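# Getting Scuffs Off a Painted Wall (and Keeping the Paint On)

I get asked about walls more than any other cleaning job, which surprises me a little, but then I think about how many bags, elbows, chair backs and bicycle handlebars meet a wall in an ordinary week and it makes sense.
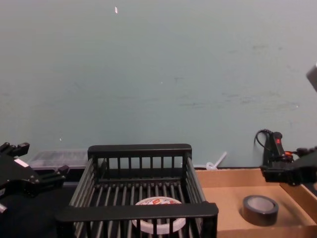 *Pale blue-gray paint with scuffs and a few streaks of grime toward the right.*

Start dry. I know it's tempting to go straight in with a wet sponge, but loose dust turns to mud the minute it meets water, and then you have a gray smear where you only had a mark. An old cotton T-shirt wrapped around a broom head does a lovely job, top to bottom, and you can shake it out the back door when you're done.

Next, find out what kind of paint you're dealing with. Satin and semi-gloss will put up with a fair bit of rubbing. Flat paint won't, and it will go shiny where you scrubbed, so you end up staring at a polished patch for the next 10 years. Pick a spot low down behind a door and test there first. If color comes off on your cloth, stop and plan on touching up with a brush.

## The gentle mix

My everyday wall wash is a bucket of warm water with a small squirt of dish soap. That's all! Wring the cloth until it hardly drips, wipe lightly, then go over the same area with a second cloth and plain water. Soap left behind gets sticky and collects dirt faster than the bare wall ever did. Wash from the bottom up, so that drips run over wall that's already wet — they're much harder to get out of dry, dirty paint.

For black rubber marks, try a clean pencil eraser before anything else. Jouko Kokkonen, who painted my hallway, taught me that one, and I keep a white eraser in the cleaning caddy to this day. Skip the pink ones, they can leave a blush on light walls.

If the eraser doesn't budge it, put a dab of baking soda on a damp cloth and rub in small circles with almost no pressure. Melamine sponges work too, but they're very fine sandpaper underneath it all, so use them on the tougher finishes and go easy.

## Greasy streaks

Walls near a stove or a workbench pick up a film that plain soap just pushes around. I add a splash of white vinegar to the bucket and give it a second pass with fresh water. Change the water as soon as it looks cloudy (I'm bad about this, and I always regret it).

## Chips and bits of tape

Old tape comes away nicely if you warm it with a hair dryer on low and peel it slowly back on itself. For a tiny chip, dab on leftover paint with a cotton swab, let it dry, and dab again. A brush leaves too much.

Do save some of that leftover paint in a small glass jar, filled nearly to the top, with the room and the month written on the lid. Mine say things like "hall, August," and I've been grateful for every one of them.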